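Time sync in the gripper recorder, again

Posted Monday, January 2, 2023

I spent most of the last week on the code that lines up our two data streams, and I think it's finally in decent shape.

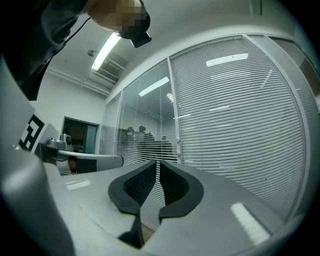
The recorder, which we call Clidow, writes video frames and finger width into separate files. Each has its own clock. Back in September I was matching them by arrival time, and that worked until the disk got busy. Then the width readings would land 35 ms late and the policy learned to close on air.

The new version stamps everything at the source and does the matching afterward, offline. For every frame it looks up the two nearest width readings and interpolates. If the gap between them is too big, the frame gets dropped. I lose a few frames per run this way and don't miss them.

I re-ran it over 400 old demonstrations. It threw out 3 completely, all with a broken header that the old loader had been reading without complaint. I should have had a check for that from the start - there is one now.

Pose tracking is still the slow part. The marker detector runs on every frame at full size, and it doesn't need to. I tried cropping to the last known position and that's fine until the marker leaves the view, then it takes too long to find it again. Next I'll try a half-size search as the fallback.

The Larnberg branch has all of this except the header check, so pull again if you're using it.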